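Cleaning out an old desktop, quick version

Did two of these on Sunday so writing it down before I forget. Switch off at the wall, pull the lead, hold the power button in for 5 seconds. Side panel off, screws in a jam jar lid. Not on the carpet. Ask me how I know.

Dust first. Soft paintbrush, the 40 mm sort, clean and dry, never the one you did the skirting with. Brush towards you and keep the hoover nozzle close by but not touching anything. Fans: hold the blades still with a finger while you brush them.
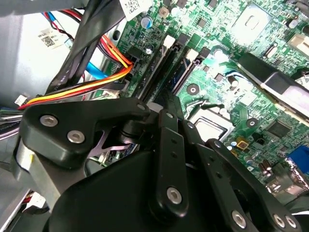
Memory slots, latches at the ends, processor socket to the right of them.

Memory sticks next, only if the machine's been playing up. Push the latches outwards, stick pops up, lift by the edges. Wipe the gold bits with a dry lint-free cloth. Back in the same way round, there's a notch, press til the latches click. If it wont go dont force it, turn it round.

Leave the processor alone unless you've got fresh paste in the house. Takumi Kawaguchi wrote in to say he uses a coffee filter for wiping the old stuff off, no fluff. Tried it, works.

Cables tucked back, panel on, plug in. Still noisy? Probaby the fan bearing, new one time.

Next up: getting crumbs out of a keyboard.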